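February 2022

Skemetti archive job, workshop notes

Got through the second crate of tapes from the Gullivow case. These are the rehearsal recordings the rapper's side and the label are both claiming, so everything gets logged before it is played. The label's list says 200 reels. Their lawyer's letter says 19 fewer. I am going by the stickers on the reels.

Reel 624 has bad print-through on the first song. Left it tails out for the night and will try it again on the Murín deck, which runs a bit slow but is gentler on old stock.
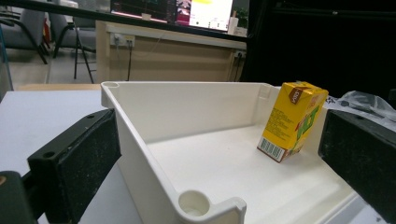 Transfers

Did 3 reels start to finish. Levels set from the loudest chorus, no noise reduction, flat copies only. The court wants them untouched. The second reel has an argument between takes about who wrote the hook. Logged the time and did not type out the words. That part goes to both sides sealed.

Prendar sent the new drive but not the cable. Used the old one from the July job.

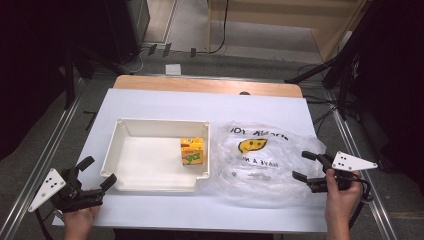

The drive mounts fine and the copies match the originals on checksum. Still to do: label the boxes, clean the heads, and ask Skemetti whether they want the count-ins kept as separate files. The hearing has been moved once already, so I would like the whole crate finished before it moves again.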